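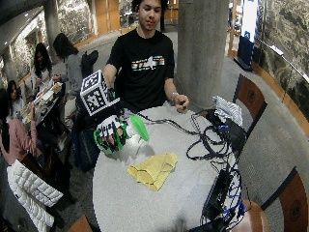
Table Surface Cleaning in a Shared Study Room
Project report, Nyberg Hall

1. Background

The study room in Nyberg Hall has round tables that are used for both eating and project work. Crumbs, drink rings and dry-erase dust build up during the day. Users are expected to wipe the table when they leave, but no written method existed before this project. The goal was to define a short procedure that one person can complete with a spray bottle and a cloth, and to find out how much cleaner it uses.

2. Materials

Cleaner: Curka neutral surface cleaner, diluted with tap water in a 1000 ml bottle.
Cloths: one for the first wipe and one for drying. The two must differ in color or pattern so that they are not swapped.
Log sheet: one line per cleaning, with the start time and the bottle weight before and after.

Paper towels were ruled out early. They left lint on the speckled table finish and tore when pulled over the table edge.

3. Procedure

3.1 Move loose items to a chair. Cables that cannot be unplugged are gathered to one side, and that side is cleaned second.
3.2 Spray the cloth, never the table, if any power supply is on the surface. On a clear table, spray directly from a low height.
3.3 Wipe the outer edge first in one full turn, then work inward in overlapping arcs.
3.4 Refold the cloth to a clean face after each half of the table.
3.5 Dry with the second cloth and return the items.

4. Results

The log covers 3 weeks in October. Total cleaner used was 534 ml, against the 300 ml in our plan. Most of the excess came from the first week, when the nozzle was set to a wide pattern and part of the spray landed on the floor. After the nozzle was changed to a narrow setting, daily use dropped and stayed level.

Step 3.4 was skipped most often. Streaks were recorded mainly on those days, usually on the second half of the table.

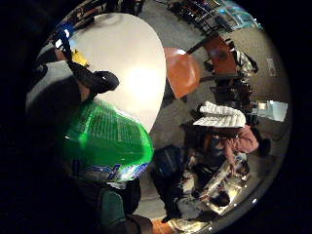
Can the same cloth be used for wiping and drying?
Only if it is rinsed and wrung out in between. A cloth that already holds cleaner leaves a film, and the film shows as streaks under the ceiling lights.

5. Limitations

Only one table was logged. Streaks were judged by eye under room lighting, and the person judging was often the person who had cleaned. The Terken kitchen scale used for the bottle reads in whole grams, and we treated one gram as one milliliter.

6. Next steps

Repeat with the cleaner at half strength. Add a cloth change to the log sheet as a separate check box.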